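**Open day at the Redance lab: questions and answers**

Updated 8th February

**Who can come?**
Anyone aged 9 and up. Children need an adult with them.

**How many places are there?**
200 for the whole day, in groups. Book through the Laur front desk or by email.

**Do I need to bring anything?**
No. Wear closed shoes. Bags go in the lockers by the door.

**How long does a visit take?**
Plan on 70 minutes. The talk by Rhiannon Prothero comes first, then the demonstrations.

**Can I touch the robots?**
Only at table eight, when Tarmo Sepp is there.

**What will be on the simulation screen?**
A simulated gripper and a few simple shapes. Yeison Carhuamaca runs this station and takes questions between groups.

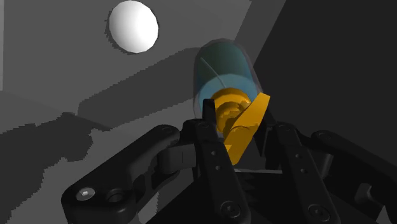
*Simulation station: black gripper fingers close to a yellow-orange part, with the see-through cyan cylinder above.*

**Can I take photos?**
Yes, without flash.

**Is there parking?**
Street parking only. The Skerov lot is for staff.

**What if I have to cancel?**
Write to Ivars Grigaitė so the place can go to someone else.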